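Cernwood Library Service: An Interview with the Head of Lending

Apr 6, 2018

Reginald Achterberg took charge of lending at the Cernwood Library Service when its Onport branch had been closed for repairs. The branch is now open again, and he spoke to the newsletter about the year ahead.

"Our first duty was to get the shelves back in order," he said. "We had 2,488 books in store, and 395 of them needed new covers before they could go out on loan."

Mr Achterberg confirmed that the Baptiste collection of local maps will remain at Onport. Readers may consult it by appointment, and copies may be ordered at the front desk. "People come in to trace an old footpath or a field name," he said. "They often stay all afternoon."
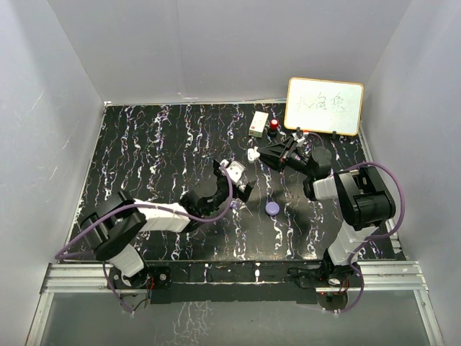
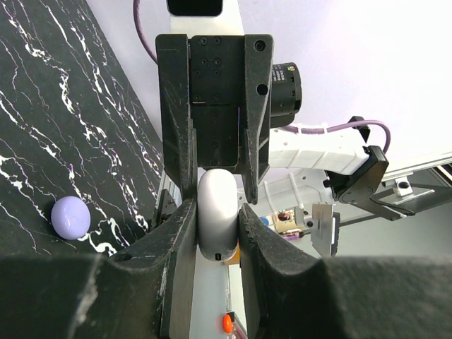 Opening hours and loans

From May, the branch will stay open until 6 in the evening. Loans will run for three weeks, as at present, and may be renewed by telephone.

Asked whether the charge for late returns would change, Mr Achterberg said that the matter was still under review. "I would prefer to see the book come back," he said. "The fine has never brought in very much."

Membership at Onport stands at 1,088. Residents who wish to join should bring proof of address to the front desk.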